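I finished the third Handdale book last night, a good deal later than I should have. It had been on the shelf since June and I kept putting it off, mainly because the second one ended on a cliffhanger that annoyed me and I wanted to stay annoyed for a while.

For anyone who hasn't read them, the series is set in a valley town called Handdale where the dead don't leave. They carry on with their jobs. The postmistress has been dead for years and still sorts the letters, and the living have got used to finding their post slightly damp. In the first book a surveyor comes to redraw the parish boundary and finds that the old line was keeping something out. The second takes her over the hills to Brullent, the rival town, where they burn their dead twice to be sure.

Book three picks up 10 days later. The surveyor is back in Handdale, the boundary stones have been moved, and a thing called the Nosik is coming down the valley one farm at a time. I liked the Nosik. We get very little of it for the first 200 pages, only the noise it makes in the chimneys and what it does to the sheepdogs. When it does turn up properly it talks, and it is polite, and I found that worse than teeth.

The middle drags. There is a long stretch at an inn where the characters sit and explain the plot of book two to each other, which is no use if you have read it and not enough if you haven't. I skipped some of it, came back, and they were still at the inn.

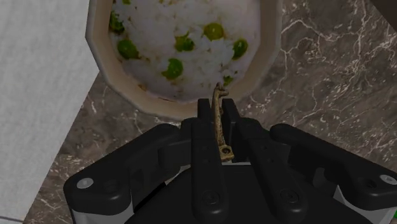
Something rice-like with green bits in it.

After the inn it picks up again. The surveyor goes under the church with the dead sexton, and those chapters are the best thing in the series so far. He can't remember which of the graves is his and she has promised not to tell him. It's a small thing and it gets more room than the battle does, which I think was the right choice. The battle itself is over in one chapter and I had to read it twice to work out who had been standing on which side of the river.

I wasn't so keen on the Anozie business. Anozie is the sword, or the spirit in the sword, depending on which chapter you believe. In book one it could only speak at dusk. Now it chats away at breakfast, and there's no mention of the rule having changed. I went back to the first book to check and it is quite clear – dusk only, page after page of waiting for dusk. Perhaps it will be explained later. I would sooner it had been explained here.

The ending is a proper ending, I'm glad to say. One thread is left loose (the bell) and I assume that is what book 4 is for. The three together come to 1,329 pages in the paperbacks, so it isn't a small thing to take on, but the type is large and the chapters are short. Start with the first. The second won't make sense without it and the third has no summary at the front.

Next on the pile is a ghost story set on a canal, which was a present. The cover is dreadful. I'll write it up when I'm through it.

Posted 30 Oct 2002

Want to know when there's a new post? Put your email address in the newsletter box and I'll send a short note. Your address won't be passed on to anyone.

Contact | Copyright: please ask before reprinting reviews | Back to top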